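How to Change Bed Linen Without Hurting Your Back

In my first year of cleaning guest rooms I made the beds too fast, and in the evening my back was always complaining. Now I do it slowly and in the same order.

First take off everything and put the pillows one on another near the foot of the bed. Shake the fitted sheet open and begin with the far corner at the head. Then do the corner diagonal to it – this way the sheet does not jump off.
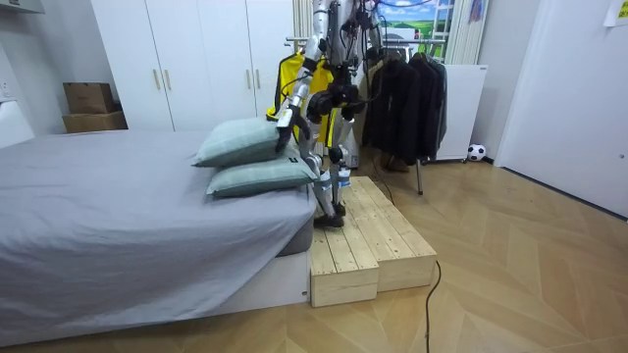
When all four corners are on, pull the sides down and smooth the sheet with a flat hand from the middle to the edges. Bend your knees, not your back. For a low bed I prefer to kneel.

Pillowcases come last. Turn the case inside out, hold the pillow corners through it and pull it over. Close the zipper and carry the pillows back to the head of the bed.

Laine Vanags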